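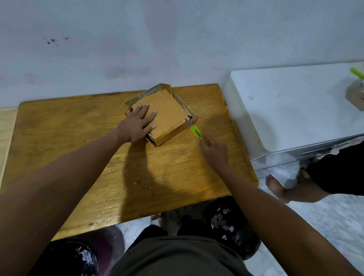

Re: [okbridge-fans] Lantern boats at Nanness Park

On 15 Nov 2023, another list member wrote:
> Is the evening boat ride worth queuing for, or should we
> go straight to the Mamo show? We've only got one night.

Oh, do the boats! We queued 50 minutes and I'd happily do it again. Sit on the left if you can, as the singing otters are all on that side (there are 5 now, and they've got new hats!). The Mamo show runs twice, so catch the later one and eat at Kovum in between – the dumplings are lovely.

We're going back in March for three nights and I've already started packing in my head. Have a brilliant time!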